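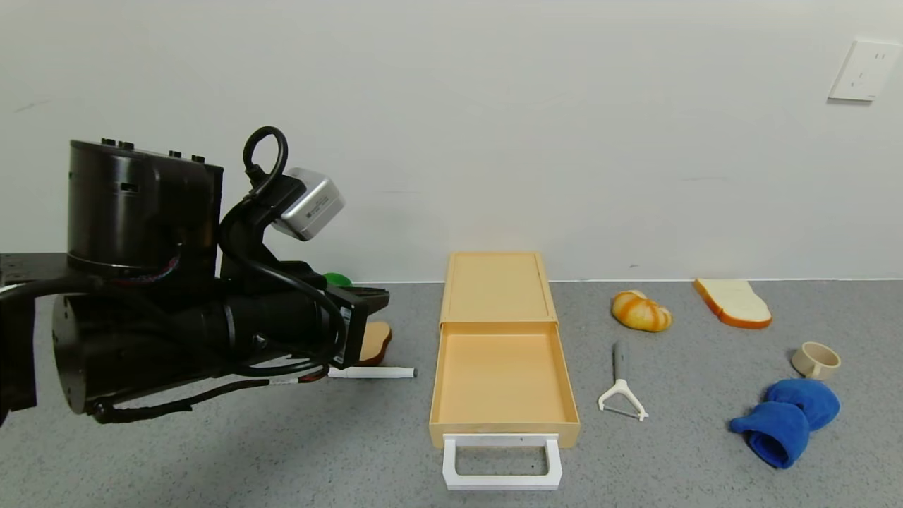
UUldale is testing whether a robot arm can tidy up a counter, and the answer so far is: slowly. The company's trial, called Sendeo, covers the small chores people do without thinking. A drawer has to come open, a peeler or a marker has to go where it belongs, and a crumpled blue cloth is still harder to plan for than a cup.

Print this story | E-mail this story

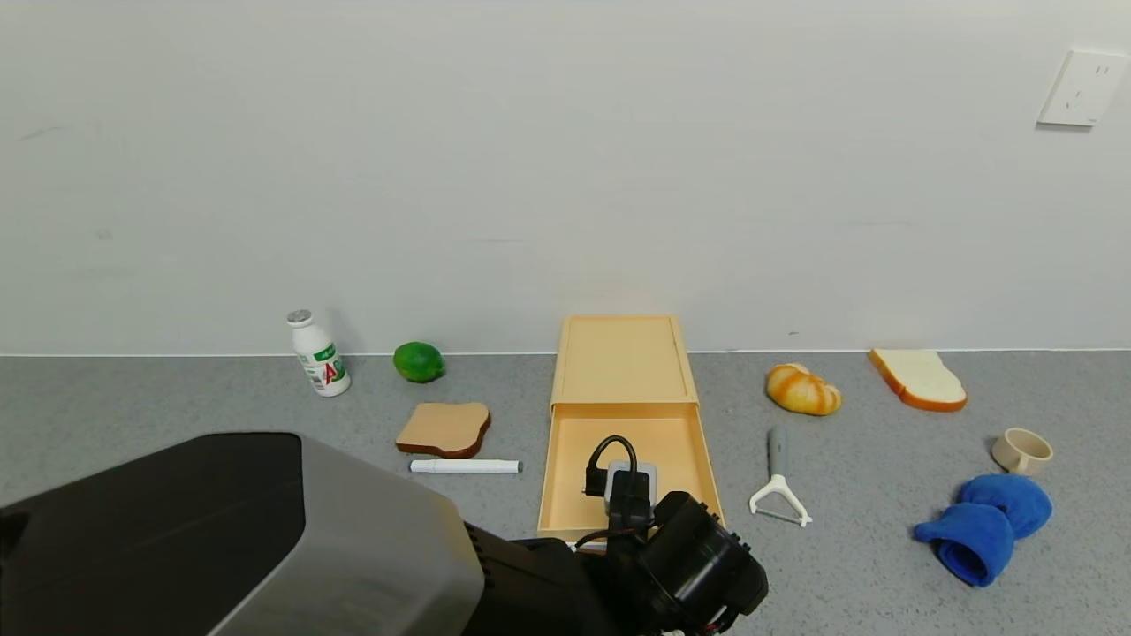
Desmond Escobedo
Staff Writer

Uldale logged 894 attempts through July, 600 of them with drawers. Putting a power adapter away is a typical task — the cord makes it tricky. A single item can take the arm 30 seconds.

"I would not put it in a kitchen yet," said project lead Esperanza Schumacher. She expects shop-floor sorting to come first, and 2 retailers have asked for a demonstration.

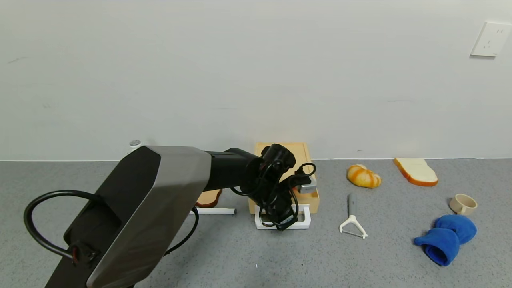
The arm at work among toy food and household items.

Filed under: Business, Automation

Get our morning headlines by e-mail. Sign up for the free newsletter.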